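Forum Petites blanchisseries et ateliers textiles
Rubrique : Investir, s'équiper, automatiser
Sujet : Budget pour un poste robotisé de tri et pliage de microfibres, vos avis ?

lavandine66
Bonjour à toutes et à tous,

Je me lance après des mois à vous lire en silence (bien au chaud dans mon coin, je l'avoue). Nous sommes un petit atelier de 8 personnes, nous lavons surtout des lavettes et des serviettes microfibre pour des entreprises de nettoyage, et j'ai enfin le feu vert pour préparer un dossier d'équipement. L'idée serait d'avoir un bras qui prend les microfibres dans le tas, les sépare par couleur et, si le ciel est avec nous, les plie. Il faut que je rende un chiffrage en juillet et je me sens un peu seule devant mon tableur !

J'ai deux pistes. La première, c'est Pirton, qui vend une cellule complète, clés en main, avec la table, le bras et la formation. La seconde, c'est Lanz, qui propose un bras seul à la location, à charge pour nous de trouver l'intégrateur. Le commercial de Pirton est charmant et me dit que la microfibre ne pose aucun problème. Celui de Lanz est moins charmant et me dit que ça dépend. Devinez lequel m'inquiète le plus.

Pour situer, on passe environ 700 pièces par matinée sur la table de tri, du vert, du jaune, du bleu, le tout en vrac à la sortie du séchoir. Voilà, je prends tous les conseils, même ceux qui fâchent.

tonton_calandre
Bonjour lavandine66 et bienvenue, tu as bien fait de sortir de ton coin !

Je vais commencer par le conseil qui fâche, comme ça ce sera derrière nous. Ne signe rien avant d'avoir vu ton propre linge sur la table du fournisseur. Pas le leur, bien repassé, bien carré : le tien, avec les lisières fatiguées et les pièces qui ont fait trop de cycles. Nous l'avons fait chez Cimis avant de budgéter notre ligne, et j'en suis revenu avec une liste de questions deux fois plus longue que celle que j'avais en partant.

Ce qui m'a marqué, c'est la pince. On parle toujours du prix du bras, de sa portée, de sa charge, et on oublie que tout se joue au bout, entre deux doigts. Un tissu froissé n'a pas de bord franc, il faut que la pince attrape un pli et le garde. Je te mets une vue prise du côté de la pince, avec un chiffon bleu turquoise devant les doigts ouverts, ça bouge pas mal mais tu verras à quoi ressemble le problème quand on est à sa hauteur.
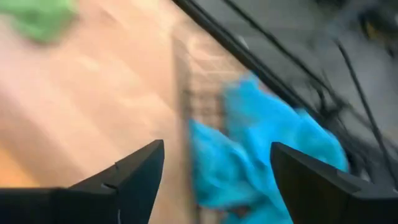
Catégorie : Préhension et outillage

tonton_calandre (suite)
Je continue ici pour que ceux qui cherchent « pince » tombent dessus. Quand tu demanderas ton devis, fais chiffrer les doigts à part. Demande combien coûte un jeu de rechange, en combien de temps il arrive, et si tu peux en essayer plusieurs formes pendant la mise en route. Des doigts larges et des doigts fins, sur un tissu mou, c'est deux métiers différents. Chez nous cette ligne n'existait pas dans le premier devis et elle est apparue au second, tu imagines la tête de mon associée.

Fais aussi préciser la couleur de la table. Je sais, ça a l'air d'un détail de décorateur, mais si tu as du linge beige ou écru sur du bois clair, parles-en avec l'intégrateur avant de commander le plateau. Pour du turquoise ou du vert vif je me ferais moins de souci.

mirabelle_du_lavoir
Coucou tout le monde, coucou lavandine66 !

Je me permets d'être un peu moins sévère que tonton_calandre (que j'embrasse, il m'a sauvé la mise sur un séchoir). Pour un atelier de cette taille, courir les essais chez chaque fournisseur, ça mange un temps fou, et le temps, dans un petit atelier, c'est quelqu'un qui n'est pas à son poste. À ta place je louerais. Tu prends un bras Lanz pour une saison, tu regardes ce qu'il fait de tes journées, et tu achètes ensuite, ou pas. Au moins la décision se prend chez toi, avec ton équipe autour, et ça compte énormément pour l'ambiance. Mes filles au tri regardaient le projet de travers et ce sont elles, maintenant, qui me réclament des réglages.

Par contre, prévois un vrai budget d'intégration. Le loyer du bras, c'est la partie qu'on voit. Il y a la table, la caméra, l'arrivée électrique, les protections, et quelqu'un qui vient programmer. Garde 10 % de côté pour ce que tu n'auras pas vu venir, et ne le dis pas au fournisseur !

pli_et_repli
Bonjour. Pas d'accord avec mirabelle sur la location, et je le dis avec toute l'amitié du monde. Un bras loué sans intégrateur attitré, ça finit sous une bâche. Nous avons rendu le nôtre avec soulagement. Le matériel n'était pas en cause : personne chez nous n'avait le temps de s'en occuper, et l'intégrateur était à l'autre bout du département. Je préfère payer plus cher une cellule complète et avoir un seul numéro à appeler quand ça coince.

Pour les 10 %, en revanche, je trouve ça trop juste sur un premier projet. Prends plus large si ta banque te suit.

lavandine66
Merci, merci, merci ! Je ne m'attendais pas à autant de réponses, et aussi bien argumentées, j'ai tout recopié dans mon cahier (oui, à la main, ne vous moquez pas).

Une question à tous : quand on fait un essai, on apporte quoi au juste ? J'avais mis de côté des serviettes neuves mais si je comprends bien c'est une mauvaise idée. Et est-ce qu'il faut mélanger les couleurs tout de suite, ou commencer par une seule ?

mirabelle_du_lavoir
Mélange tout de suite, sans hésiter ! C'est ta vraie vie, le mélange. Apporte un sac sorti du séchoir, pas plié, pas trié, et verse-le sur la table comme tu le ferais un matin ordinaire. Et demande à voir une pièce saisie au milieu des autres, quand il y a du tissu dessous et du tissu à côté.

tonton_calandre
Là-dessus nous sommes d'accord, mirabelle et moi, il faut marquer le jour d'une pierre blanche. J'ajoute une vue de côté, au ras de la table, avec du vert bouclé en gros plis, du jaune juste derrière, et un pan de tissu vert qui pend près de la pince, tout en haut. Regarde le relief que ça fait. Vu de là, savoir où finit une serviette et où commence la suivante, je te souhaite bien du plaisir, et c'est la question à poser à ton fournisseur : combien de caméras, placées où, et qui paie si tu dois en ajouter une après coup.

Regarde le plafond aussi, tiens. Le rail, les câbles qui descendent, la gaine de ventilation. Quand j'ai fait mon plan d'implantation, je n'avais dessiné que le sol, et l'électricien m'a gentiment demandé par où il était censé passer. Ce poste-là, dans un bâtiment ancien, peut te coûter plus cher que la table. Mesure ta hauteur sous plafond et envoie-la avec ta demande de devis, ça évite une deuxième visite. 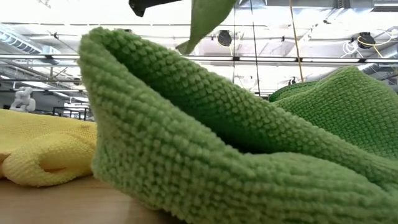

Re : Dromby, quelqu'un connaît ?

bobine_claire
Bonjour, je m'incruste dans la discussion parce que j'ai exactement le même projet que lavandine66, en plus petit encore. Dromby nous a démarchés avec une offre où l'on paie à la pièce traitée, sans achat ni loyer fixe. Sur le papier ça me plaît beaucoup, nous avons des semaines très creuses. Est-ce que l'un de vous a signé avec eux ?

pli_et_repli
Pas signé, mais lu le contrat en entier un soir de grand courage. Regarde bien la définition de « pièce traitée ». Dans la version que j'ai eue entre les mains, une pièce saisie comptait, même si elle retombait dans le tas et qu'il fallait la reprendre. Ça se négocie sûrement, et ils ont été très aimables au téléphone, mais il faut le demander par écrit. Il y avait aussi un minimum mensuel, en page 66, dans les annexes, et avec tes semaines creuses c'est la première chose que je vérifierais.

bobine_claire
Aïe. Je viens d'aller voir, j'ai le minimum mensuel aussi, mais pas à la même page. Merci, je les rappelle demain matin !

mirabelle_du_lavoir
Le paiement à la pièce, je n'y crois pas trop pour de la lavette, la marge est déjà si mince. Pour du linge de spa ou du peignoir, peut-être. Mais bobine_claire, si tu te lances, raconte-nous, je serais ravie d'avoir tort.

lavandine66
Bon, je reviens avec des nouvelles, et un peu plus de couleurs aux joues que la première fois. J'ai rappelé les deux fournisseurs avec vos questions sous les yeux. Pirton accepte de recevoir deux sacs de notre linge pour un essai, et le commercial a marqué un petit silence quand j'ai précisé « sorti du séchoir, non trié ». Lanz m'a donné les coordonnées d'un intégrateur à une demi-heure de chez nous, ce qui répond en partie à l'objection de pli_et_repli, et il m'a détaillé le prix des doigts de rechange sans que j'aie à insister.

Dans le tableur j'ai donc maintenant des lignes séparées pour le bras, la pince et ses rechanges, la table, les caméras, l'électricité et le passage des câbles au plafond, la sécurité, l'intégration, la formation de l'équipe, et la fameuse réserve (je suis montée au-dessus de vos 10 %, ne le répétez pas). Il me manque l'entretien annuel. Vous comptez ça comment, vous, un forfait ou à l'intervention ?

tonton_calandre
Forfait la première année, les yeux fermés. Ensuite tu auras ton historique et tu pourras discuter. Demande que le forfait comprenne les reprises de programme, chez nous c'est ce qui revenait le plus souvent, bien avant les pannes.

pli_et_repli
Forfait aussi. Et fais noter le délai d'intervention en heures ouvrées, avec les horaires de ton atelier, pas les leurs. Si vous démarrez à 6 h et que leur standard ouvre à 9 h, il faut que ce soit écrit quelque part.

lavandine66
C'est noté dans le cahier, à la page des horaires. Je vous dis comment se passe l'essai chez Pirton dès que les sacs sont revenus.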